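Stop throwing out the bad ones

Quick post, written between sessions, so forgive the typos.

Every group I talk to brags about the same number. Episodes collected. 400 this week, 400 clean ones, all the failures deleted before anybody trains on them. And then the policy goes out, bumps something by a finger's width, and has no idea what to do next. Of course it doesn't. It never saw anyone recover from anything.

I've been teleoperating two-arm setups since April, first at Altham, now on the Trernska project. Whiteboard tasks mostly. Flat, shiny, slippery things. Awful to grasp, great to learn from. You come in at a bad angle, the board slides, you back off and try again – and that little back-off is worth more to me than ten perfect runs. Our old guidelines said delete it. So we did. For months!
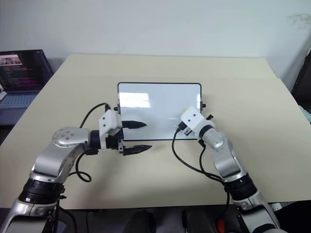 Yevdokiia Ivanyshyn argued for keeping them way before I did. Her pitch was simple: mark the fumble, mark the fix, keep the whole thing. We tried it with 40 messy episodes mixed into the clean set. Small test, I know. But the arms started to re-approach instead of just freezing up, and I'd take that over another thousand spotless demos any day.

The other side has a point. Messy data costs time. Somebody has to watch it and label it, and a lazy operator will hide behind "recovery" for plain sloppy driving. Perrin's people say their labeling doubled and I belive them. Fine. Pay for it. Give operators shorter shifts too, 2 hours tops, becuase tired fumbles are not the same as honest ones.

What bugs me is the quota. Pay people per clean episode and you get clean episodes. Same start pose, same approach, same light. Ekstead still does it that way, last I heard. Drop the quota first, then we can argue about labels.

Ok, next session's starting. More on the labels another time.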